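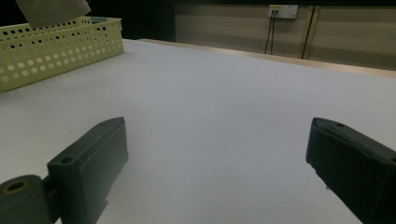

Work on the Gallwood garment-handling project was interrupted in January by a fault in the hand-held gripper used at the Gorley site. One of the two fingers failed to return fully to its open position after a grip command, and the operator's fingertip was briefly pinched while freeing a garment by hand. First aid was not required. Inspection started with the finger assemblies. With the fingers open and nothing held between them, the brass-coloured rim inside the bore of the left-hand hinge piece can be examined without removing any parts, and this check has now been added to the start of every shift. The perforated basket remains at the left of the table, so that the operator's reach is the same as before the fault.

Findings

Kerstin Böttcher led the examination and reported that the retaining screw of the hinge had worked loose. The resulting play allowed the finger to bind under side load. The fault log shows 6 incomplete openings in the 500 grip cycles before the incident. Operators had cleared each of these by hand and carried on, as the written procedure then allowed. We accept that the procedure was inadequate on this point.

Bernd Bauerfeind has confirmed that the supplier, Ciltum, will provide replacement screws with a locking compound already applied. Delivery is expected before the next reporting period. In the meantime the screws are tightened to a set torque by the site technician, and the result is entered in the log.

Effect on the programme

Recording was suspended for two weeks and 26 planned sessions were lost. Work has resumed with soft garments only, each left bunched on the white tabletop and approached with the fingers fully open. Items with zips or heavy seams are excluded until the new screws have been fitted and tested.
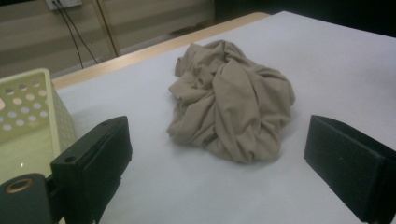 Actions agreed

Any incomplete opening is to be treated as a stop. The operator must disconnect the power before touching the fingers, and the session may restart only with the technician's signature.

The lost sessions will be made up within the existing budget. No additional funding is requested. A revised timetable will be submitted by Kerstin Böttcher with the next report.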